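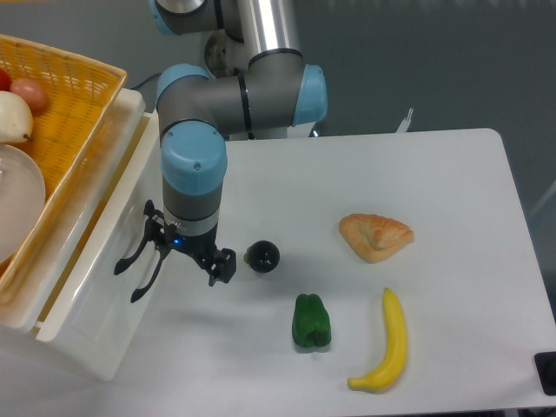 1/
台所の食べ物の置き場所を見直しています。白いテーブルに食材を広げて、かご、引き出し、出しておくもの、の順に決めます。角が丸いテーブルなので、丸いものは真ん中寄りに置きます。

2/
きっかけは2月です。引き出しの奥でじゃがいもが芽を出していました。それ以来、買い物から帰ったらすぐにしまわず、一度全部テーブルに並べるようにしています。

3/
野菜はGanduraで買うことが多いです。今週はバナナが1本88円、パプリカは176円でした。合計634円。レシートは冷蔵庫の横に貼って、月末にまとめて捨てます。

4/
かごは果物用にします。編んだかごは風が通るので、桃や梨のような傷みやすいものを上のほうに置いています。重いものを下にすると決めていた時期もありましたが、うちでは食べる順に重ねるほうが続きました。

5/
引き出しは野菜用。白いプラスチックの収納で、中はクリーム色です。底に敷いていた新聞紙はやめました。汚れたら引き出しごと外して洗います。黒い取っ手のまわりだけ歯ブラシを使います。

6/
黄色いパプリカは引き出しに入りました。緑のピーマンと三角のパイ、バナナはまだテーブルの上です。かごには梨と赤い果物、それからお皿。

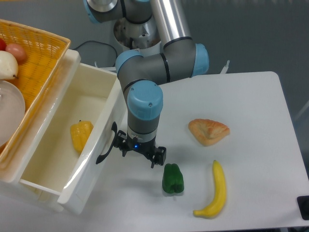 7/
ピーマンは黄色と同じ引き出しに入れます。色で分けることも考えましたが、使うときは一緒に出すので同じ場所でいいことにしました。

8/
バナナはかごに入れません。ほかの果物と重ねると早く黒くなる気がします。テーブルの端に1本で置いておき、先のほうから色が変わってきたら翌朝に食べます。

9/
三角のパイはTotisauのものをよく買います。これは収納せず、その日のうちに食べる扱いです。残ったら紙袋に戻して、翌日トースターで2分。それ以上置くと縁が固くなります。

10/
かごの中のお皿は、果物を切るときに使う分です。食器棚まで取りに行かなくて済むので、しばらくこのままにします。じゃまになったら戻します。

11/
「引き出しは常温で大丈夫ですか」と返信をいただきました。うちは2、3日で使い切る分だけ入れています。残りは冷蔵庫の野菜室です。夏は引き出しを使わず、全部冷蔵庫に移します。

12/
次は乾物の棚をやります。袋の口を留めるクリップが足りないので、先にそれを買ってきます。

最終更新:5/10/19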